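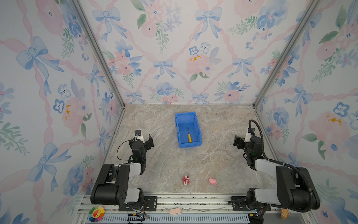 Can the arms clear a work surface without help yet?
Small, rigid items into an open bin, usually, with a person nearby. Cloth, cables and liquids remain hand work.

4.2 Running a tidy-up task

1. Set one open-topped bin within reach of both grippers.
2. Place hand tools and small items flat on the floor of the cell.
3. Open both jaws and check that each wrist camera shows a live view.
4. Select Tidy in the Flilonier menu. Set the time limit to 30 seconds per item.
5. Press Start and stand clear of the rail.

Note: Long tools may need a second try. Code 226 means the grip was lost - put the item back and press Resume.

Caution: Do not reach into the bin while the arms are powered. Code 101 stops both arms and must be cleared by hand. See section 4.3.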